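About Teddale

Teddale is a calibration and repair shop for laboratory balances and bench scales. We service analytical, precision and floor models from most manufacturers, and we issue certificates for every instrument that leaves the building.

The company was started by Vangelis Xenos and Zyanya Barajas, who had worked together in the weights room of a pharmaceutical plant. The first shop had one granite table and no air conditioning, and measurements were taken at night when the temperature held steady. The present building has a separate weighing room with its own air handling and a floor slab isolated from the loading dock.

What we do

Incoming instruments are logged, leveled and left powered on overnight before any reading is taken. As-found data is recorded first. Adjustment follows only if the customer has approved it — some quality systems require a hold at this point. As-left data is then taken with the same weights, in the same order.

Repairs cover load cells, draft shields, displays and power boards. Parts for discontinued models are kept on site as long as we can get them. The stockroom currently lists 2,430 part numbers, sorted by maker and then by series.

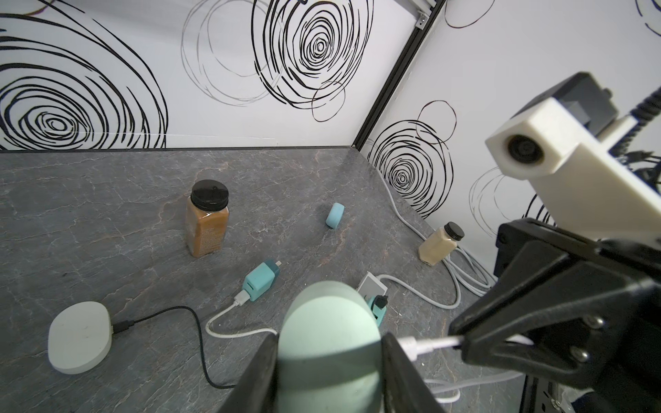

Staff and training

Teddale employs 19 people, nine of them bench technicians. New technicians spend their first months on mechanical balances before they move to electronic ones. Rutilio Cárdenas runs the training bench and keeps the written procedures. Xóchitl Salinas is responsible for reference weights and uncertainty budgets.

Service area and turnaround

We hold service contracts for 595 instruments. On-site visits are scheduled by Eliseo Contreras and are grouped by route. Routes are redrawn every October. Instruments sent to the shop should be packed with the pan removed and the transport lock engaged. Request a return label before shipping — packages without one are held at the dock until the paperwork is matched.

Page last revised Dec 20, 2025.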